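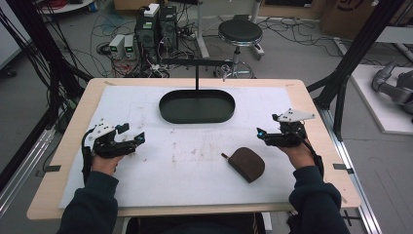

Home | Syllabus | Week 4 | Readings | Office hours

Week 4: Why we forget where we read things

4 min read

Okay, so last time we left off at source memory, and I promised I'd start with the story about my aunt. She swore up and down for years that she'd read about a flood in the newspaper. She hadn't! My uncle told her about it over dinner, and she kept the flood and lost the uncle.

Source memory is just remembering where a piece of information came from. It's a separate job from remembering the information, and it fades faster for most of us (me very much included, ask Tala Twal how often I tell her own stories back to her).

Some terms for your notes:

Source confusion: you have the fact, wrong origin.
Cryptomnesia: you think the idea is yours and it's somebody else's. Songwriters get in real trouble over this one.
Sleeper effect: you heard it from someone you didn't trust, then forgot who said it, and now you sort of believe it.

Before next class, read chapter 8 and skip the box on page 566, we'll do that one together. Also write down 14 things you know about Birnell, the town, and next to each one put where you learned it. Leave blanks if you're stuck. I like the blanks, bring them in and we'll put them on the board.

2 comments | 8 shares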